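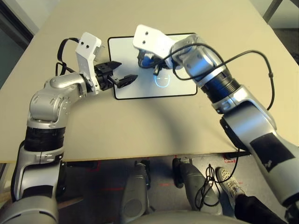 Figure 3. Two-arm work over the bordered panel, head view. Both grippers are at the panel, and a person is standing close to the table on the right.

4.2 Rules for the shared table

I'll admit I wanted this section to be one paragraph long. Our first rule sheet for the Brasero cell fit on an index card, and I was pretty proud of that card. Then Cheuk-hei Chung and I sat down with the session logs and started marking every place where two operators had read the same rule in two different ways, and the card turned into the four rules I go through below. (The full wording is in Appendix B, if you like that sort of thing.)

Rule 1 is about who may be near the table. The old text said "keep clear while the arms are live," and everybody agreed with it and everybody had their own idea of clear. Killian Guérin took it to mean hands off the tabletop. I took it to mean a full step back. Figure 3 shows the kind of moment we kept arguing over: the arms are over the work and there's a sneaker and a pant leg right there by the table. Is that clear? Under the old wording you could say yes or no and be right both times. The new rule measures from the table edge to the nearest part of the body, feet included, and the person running the session has to say the word "near" out loud when somebody steps inside the line.

Rule 2 covers the two grippers. Only one arm may be moving inside the outline of the panel at any time, and the other one holds still until the first has stopped. We fought about this one for weeks! Aksel Vídalín's point was that it makes two-arm tasks slow and kind of silly, and he's right about slow. We kept an exception for lifts where both arms hold the same object, and it has to be written into the task plan before the session starts.

Rule 3 is cables. The long cable on the right arm swings out wide over the table and then drops down past the edge, and you can see it doing just that in Figure 3. Our rule asks for a look at each loop with the arms parked and then again at full reach, a check we borrowed from the Minddale checklist and shortened a lot. I still think the hanging part deserves a rule of its own. Kaj Sveinbjörnsson thinks it belongs with floor hazards, so for now it's in both places, and yes, the reviewers of our October draft did notice.

Rule 4 is the log. Anyone who stops a session writes one line saying why, in plain words, before it starts up again. No codes. The old form had a drop-down menu and people picked "other" so often that it told us next to nothing.

We went back through 2,587 log entries from before the change and labeled each one against the new rules. In 1,174 of them we couldn't tell from the text which rule would have applied. That number bothered me more than anything else in this study, and I'll come back to it in Section 5 when I get to how Skarphéðinn Zoëga and I split up the labeling.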